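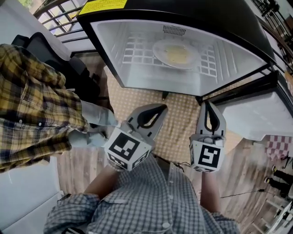
Living with Hard Water
Bernadette Baudry
28 January 2019

If you have moved to a hard water area from a soft one, you will have noticed by now that your kettle has grown a lining and your towels could be used to sand a door. I came to Satach from a place where the water lathered if you so much as showed it a bar of soap. Within a month I had bought a new kettle, convinced the first was diseased. The second one caught it too.

What follows is what I do about it. Some of it came from my mother-in-law, some from the backs of packets, and one item from a plumber who charged me for the visit anyway.

Kettles

Fill the kettle halfway with equal parts white vinegar and water, bring it to the boil, switch it off and leave it for an hour. Pour it away, rinse, boil a full kettle of plain water, pour that away as well. Then do one more boil. People skip the last one and find their tea tastes of chip shop.

Citric acid does the same job and smells of very little. Two level tablespoons to a litre of warm water, left for 20 minutes, will shift most of a winter's worth. Buy it loose in a big bag. The small sachets sold as kettle descaler are often the same stuff with a drawing of a kettle on the front. Read the label.

Empty the kettle at night. I know you won't. I don't either, but I have written it here every time I have been asked for advice and I see no need to stop now.

Taps and shower heads

For a crusted tap, soak a piece of old flannel in vinegar, wrap it round the spout, put a freezer bag over the whole arrangement and hold it on with an elastic band. Leave it an hour, take it off, and go at what's left with an old toothbrush. Make sure everyone in the house knows which toothbrush. Chrome is fairly forgiving. Gold-coloured taps, brass and anything with a brushed or painted finish are not, so for those use warm water, a drop of washing-up liquid and patience.

A shower head that sprays sideways into your ear wants unscrewing and standing in a bowl of warm citric acid solution. If it has rubber nozzles, rub them with your thumb while they soak and the bits will pop out, which is more satisfying than a grown woman should admit. If it won't unscrew, the freezer bag method works here too, though you will look up at it and feel foolish.

Keep all of this well away from marble, limestone and terrazzo. Acid eats them. The windowsill in our bathroom at the old house in Andetti has a neat pale ring on it the exact size of a vinegar bottle, and the people who bought the place never said a word.

And never let vinegar or citric acid anywhere near bleach. The gas that comes off is chlorine and it will hurt you. Rinse one thoroughly away before you even pick up the other, or better still do them on different days.

Washing machines

Scale and soap between them make a grey paste that lives in the places you don't look. Pull the drawer right out (there's usually a tab to press at the back, and a moment when you are sure you've broken it) and scrub it in the sink. Wipe the roof of the cavity it came from. Most people have never seen theirs and would rather have gone on that way.

Run the machine empty on its hottest cotton wash every month or two. If you wash everything at 30, and we all do now, this matters more than it used to. A proper machine descaler two or three times a year is worth the money in a hard area. Manufacturers differ on whether they like you using vinegar, as it can be hard on rubber parts over time, so check the booklet. The booklet is in the drawer with the takeaway menus.

Wipe round the door seal and leave the door ajar between washes. If you have small children or a cat, shut it, and check inside before every wash regardless.

Use the hard water dose on the detergent box. It will seem like a lot. I under-dosed for years, feeling thrifty, and turned a whole set of white sheets the colour of November. 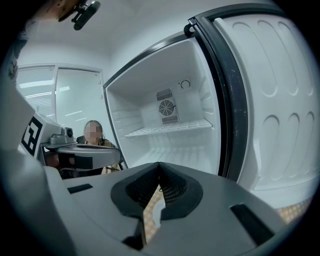
No. 55, page 10

Towels

Stiff towels are mostly a matter of mineral and leftover detergent, and fabric softener makes things worse by coating the loops so they stop drinking. Leave softener out altogether for towels. Wash them with a bit of room, give them an extra rinse, and shake each one hard before you hang it up, a good crack like a sail. Ten minutes in a tumble dryer at the end will fluff them if you have one. If you haven't, tell guests they are exfoliating.

Dishwashers

Salt. It goes in the well at the bottom, under the big screw cap, and it has to be dishwasher salt, the coarse kind. Table salt is too fine and often has things added to it that clog the softener. The salt lets the machine soften its own water, and it does nothing at all if the hardness setting is still where the factory left it. Ours was set for some lovely mountain village. It took me four years to find the menu.

Top up just before you run a wash so that any spilt grains are rinsed off the steel. "All-in-one" tablets have some softening in them, but in Satach they need help.

Cloudy glasses are worth a small test. Dip one in vinegar for five minutes. If it comes up clear, it was scale, and more salt will sort it. If it stays cloudy the glass itself has been etched and there is no cure, so call it frosted.

The lavatory

For a brown tidemark, bail out as much water as you can with an old jug (mark the jug, for pity's sake), tip in a good scoop of citric acid dissolved in warm water and leave it overnight with the lid down. Brush in the morning. Very old scale may need two or three nights. A pumice stone made for the purpose will take off the last of it on plain white china, provided you keep it wet and don't lean on it.

Glass shower screens

A squeegee after every shower, and that is the whole secret. It takes half a minute. I have got one member of this household to do it and she is seventy-eight and visiting.

Is a softener worth it?

My neighbour in Tanguy Road had one fitted under her sink and was quoted 1,932 for it, all in, with a straight face. She loves it. Her skin is better, her kettle gleams, and she has a sack of salt blocks in the hall that people trip over. If you do go down that road, keep one unsoftened tap for drinking, and ask about that before the fitter arrives.

Magnetic gadgets that clip round the pipe are another matter. I had an Odano on ours for a year and could see no difference in the kettle, though it did stay on the pipe very well.

Bits and pieces

Iron: use whatever water the instructions say. Some want tap water, some want it half and half with distilled, and the steam holes will spit brown flakes on a white shirt if you guess.

Houseplants: rainwater for azaleas and anything else that sulks at lime. A bucket by the back step will do.

Tea: the film on top is the water as well. A filter jug helps, or a squeeze of lemon if you like it that way. I drink mine with the film on.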